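4. Sorting bin — set-up and loading

Applies to the Cakport open bin, dark gray, part no. 427. For the lidded one (part no. 572) go to section 5.

Before you start

1. Clear the tabletop. Wipe it, let it dry.
2. Set the bin down flat, long side to the table edge. It shouldn't rock. If it does, turn it end for end and try again.
3. Check the inside walls. Scratches and scuffs are fine. Flaking on the shiny lower panel is fine too, but brush out the loose bits first.

CAUTION: Do not pick at the flaking with a blade. Edges get sharp.

Loading

4. Spread items over the floor of the bin. One layer. No stacking.
5. Soft things toward the middle — pouches, bags, anything with a drawstring. Pull the string closed and tuck it under.
6. Light or floppy things can lean on a wall. Don't wedge them into the corner, they get stuck there.
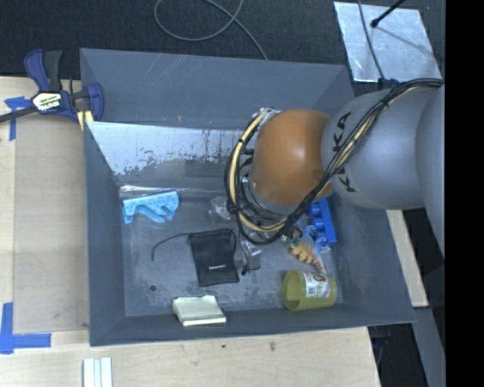

Ní Mhurchú

Black pouch near the middle of the floor, light-blue glittery item leaning in the far left corner. Spacing like this is what you want. You should be able to see bin floor between most things.

7. Clear plastic goes in last, on its own. Crumpled is OK. Easy to lose against a shiny panel so put it where you can find it agian.
8. Step back, look from above. Anything lying on top of something else, move it.

NOTE: Total load is 139 ounces max. Weigh the pouches if they're full.

Emptying

9. Take out the big items first, then plastic, then small stuff.
10. Run a hand along the bottom of each wall. Gloves on for the panel side.
11. Tip the bin over the table, not the floor. Wipe down with a damp cloth — no scouring pads, no solvent.

If something's off

Bin slides on the table: put a Gromer mat under it, the thin one.
Panel loose at the bottom: stop using the bin, order a new panel. Dont glue it.
Items keep ending up in one corner: table isn't level. Back to step 2.

Spare panels and mats are on the Jarnora parts list, section 9. Revised October 7, 2018.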